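We finally did the Rowbotham mill open day

I've been meaning to get to this one for years. Every March the old woollen mill at Rowbotham opens its doors for a weekend, and every March I've either forgotten, had a cold, or been talked into helping someone move house. This year I put it on the fridge in big letters and we went!

It's a decent drive. We left home at 7 in the morning with a thermos and a bag of sandwiches, and the last stretch after Ollora is gravel, so if you've got a low car take it gently. There was a fair bit of corrugation near the creek crossing and I'm still finding dust in the boot. Ollora itself has a bakery that opens early and does a very good vanilla slice. We stopped on the way there and again on the way home, and I regret neither.

Parking is in the paddock across from the mill, gold coin donation, and you walk over a little footbridge to get in. Tours go from the weighbridge shed. You don't book, you just turn up and they hand you a coloured ticket, and when your colour is called you go. Ours was green. There were 17 in our group, which was too many for some of the smaller rooms (if you end up at the back, as I did, you'll hear the word "lanolin" and not much else). Go early or go after lunch would be my advice. By mid-morning the queue was back to the footbridge.

The tour starts in the wool store, and oh, the smell. I grew up with sheep next door so to me it's lovely, all grease and hay and jute, but one of the kids in our group pulled his jumper up over his nose and kept it there for the whole hour. The bales are stacked up to the beams and there's a sawtooth roof with south-facing windows, so the light comes in very even. The guide said the classers wanted it that way for judging the fleece. She had us all pull a staple of wool out of a sample fleece and flick it next to our ears to hear whether it was sound. Mine went "ping". My partner's went "crunch", and there was some discussion about that on the way home.

After that you go down to the scouring room, which is warm and loud and steamy, and I'd suggest taking your coat off first. They run the scour for the open day so you can watch the fleece get raked along from one trough to the next. It goes in a horrible brown and comes out creamy. I could have stayed there all day, but green group was moved along.

Carding was my favourite. The big carding machine is called Urkel. I asked why and our guide said it was already called that when she started, and she's been there 11 years. It has a name plate and everything, hand painted, up near the drive belts. Urkel takes the clean wool in at one end and combs it through all these rollers covered in tiny wire teeth, and what comes out the far end is a web so fine you can see your hand through it. Then it gets divided and rubbed into soft ropes that haven't any twist in them yet. You're allowed to hold a bit. It pulls apart if you so much as look at it, and you get told off (nicely) if you put it in your pocket.
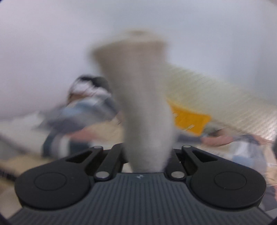
Then up the stairs to spinning, and these are proper old mill stairs, steep and worn down in the middle, with a rail on one side only. There's no lift. They do tell you at the start, and anyone who can't manage them can sit with a cuppa and watch a film about the spinning floor, but I thought it was a shame and I wrote that on the feedback card. The floor up there is black with a century of oil and it's a bit like walking on a well-loved frying pan. Wear flat shoes with some grip.

The spinning frames only ran for a couple of minutes while we were there. I'd have liked longer, but the noise is enormous and I can see why they don't keep it going for visitors. Our guide stopped trying to talk and just pointed at things and raised her eyebrows, and it was a surprisingly good way to learn. When a thread breaks somebody has to lean in and join it again by rolling the ends together with their fingertips. She did it in one go without looking. Two of us had a try at the demonstration frame afterwards and I made a thing like a caterpillar.

From there you come down the back way into weaving and finishing. Half the looms are under covers these days. The ones that still work make blankets, mostly in checks, and a heavier cloth for upholstery that gets sold under the Clostora label. I hadn't heard of it, but apparently it was in every second train carriage when I was little, and when they passed a piece around I knew the feel of it straight away on the backs of my legs! Scratchy as anything. The new version is much softer and comes in some good colours. I liked a mustardy one and a deep bottle green.

The finishing room has the teasel gig, with real dried teasel heads set in rows for raising the nap on the blankets. I had always thought that was something people made up for museum signs. They grow a few of the plants along the side fence as well, near the loos, so have a look while you're in the queue.

Now, lunch. The catering was in a marquee on the flat by the river and it was the one part of the day that hadn't been thought through. There were 2 urns for the whole crowd and one of them was out of action by noon. The sausage sizzle line was long but moved along nicely, and the onions were done properly, soft and brown. We ate our own sandwiches on the riverbank with a sausage on the side, and watched a family of ducks work their way through everybody's crusts. It's a pretty spot. There are big old willows and a weir, and you can walk along the mill race as far as the sluice gate if you don't mind some mud.

The seconds shop is where you'll lose your money. It's in the old dye house, cash or card, and you should know that the good stuff goes fast. I saw a woman leave with a stack of blankets up to her chin before we'd even done the tour. By the time we got in there the cot blankets were all gone, but I found a single bed one in grey and cream check with a tiny flaw at one corner that I've already stopped being able to find. There were also offcuts by the bag, balls of three-ply, and a bin of loose carded wool for felting and stuffing. I bought a bag of the offcuts with a firm plan to make draught stoppers. We'll see how that goes. Last year's bag of fabric from another place is still in the hall cupboard.

A few odds and ends if you're thinking of going next March:

Dogs are fine on the riverbank but can't come into the buildings.

Phone reception is poor from Ollora onwards, so sort out where you're meeting people beforehand.

The scouring room is hot and the wool store is freezing, so layers.

Kids under school age might find the spinning floor too loud. They hand out ear plugs at the bottom of the stairs, but the little ones near us weren't keen on having them put in.

If you only want the shop you can go straight there without a ticket. Plenty of people did.

We were home before dark, dusty and full of vanilla slice, and the blanket has gone straight onto the couch. The cat was on it within the hour. I'd go again next year, mainly to see Urkel, and I'd bring my own thermos of tea for lunch as well as for the drive - a big one.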